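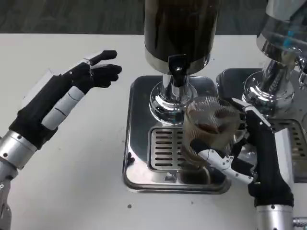 Can a machine do my chores yet? Some of them, slowly, and with a person nearby. At Plendon we test household and shop-floor robots and write down what they manage, and this page answers what readers ask us most. Coffee is a fair place to start. Pouring is the part people worry about, but a clear ribbed plastic cup is harder than it looks. A hand has to close firmly enough to keep hold of it and gently enough not to crush it, and then bring it in beside the spout and over the grate with coffee inside. Two hands don't double the speed either. One often waits, open, while the other works.

Which chores are closest?
Carrying, sorting and wiping flat surfaces. Anything where the object is stiff and sits in a known place. Vacuuming has been done for years by machines with no hands at all.

Which are furthest off?
Folding fitted sheets, cleaning behind a toilet, and cooking a meal from a full refrigerator. Soft things change shape each time you touch them.

How often do the machines get it right?
It depends on the job. In our log of 1149 attempts at small kitchen and counter tasks, 523 were finished without a person stepping in. Most of the rest stopped at the grip.

Is a shop floor easier than a house?
Usually. Huaranga, a parts packer we visit, keeps its bins in the same spots and its floor clear. Its packing cell handled over 300 boxes on the shift we watched. Move one bin by a hand's width and somebody has to go over and reset it.

Why do they need hands like ours?
They don't always. Aníbal Betancur, who runs our tests, prefers a plain two-finger grip for boxes. Cups, handles and knobs were made for people, though, and fingers help there.

Can I buy one for my kitchen?
Not one we would recommend. Ekurby and Grukeo have both shown us prototypes and neither has given us a price. We'll update this answer in March.

Last updated February 2018

111 shares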